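In Praise of the Table That Gets Used

My aunt had a dining room that we were allowed into five times a year, and I can still tell you exactly how the air felt in there. Cool and a little dusty, like the inside of a piano bench. The table was beautiful, I suppose. It wore a felt pad, and over the felt pad a cloth, and over the cloth a sheet of clear plastic, so I couldn't swear to the wood.

I have been thinking about that room since February, when my neighbor Vy Tiêu asked me to come along and help her pick a dining set. She had two candidates. One was a Vemenham, second-hand but perfect, with carved legs and eight chairs, for $3726. The other was a plain extending table from Gredo that had been marked down to $759. We went back and forth between the two shops all of one Wednesday (with a stop for soup, which I recommend to anyone buying furniture), and by late afternoon I had talked myself into an opinion, and I've been boring people with it ever since.

My opinion is that most of us buy the wrong table, and we buy it for guests. We picture the holidays, the good plates, everybody sitting up straight. Then we take it home and spend the next twenty years guarding it from our own families.

Now, I love fine furniture. I grew up around it, and my old friend Cường Sầm repairs chairs for a living and has taught me to turn one upside down before I say anything nice about it. A well-made chair is a pleasure every single day. But he'll also tell you that a lot of the sets that come into his shop are barely worn where people sit. The trouble is all in the glue, dried out from standing next to a radiator in a room with the door shut. He charges $200 to put a chair like that right, and he says it makes him a bit sad to hand it back, knowing where it's going.

What I'd ask before buying

Would you let a child do homework on it without putting something down first? Could you leave a jigsaw out on it for a week? If somebody set a hot mug on it, would you go on with the conversation – or would you leap up? I am a leaper by nature, and I've had to learn to buy tables that let me stay in my seat.

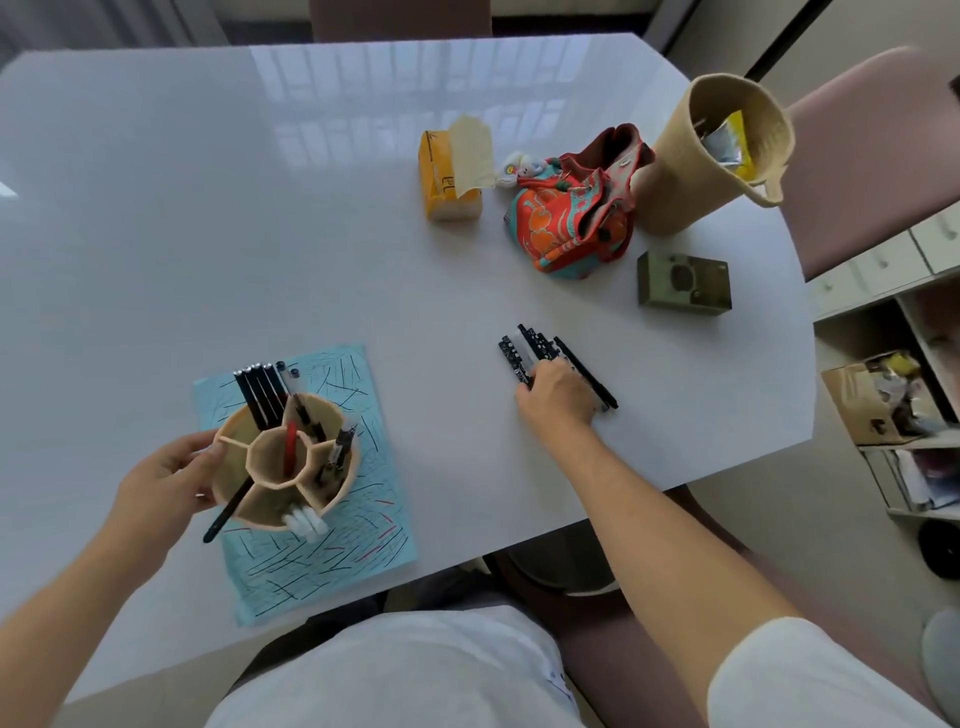
What Vy chose

She bought the plain one, and put some of the difference toward four Skurnum chairs with proper arms, the kind you can sit in for an hour after the plates are cleared. I was over there last week and the table already has a ring on it. She showed it to me before she'd even taken my coat.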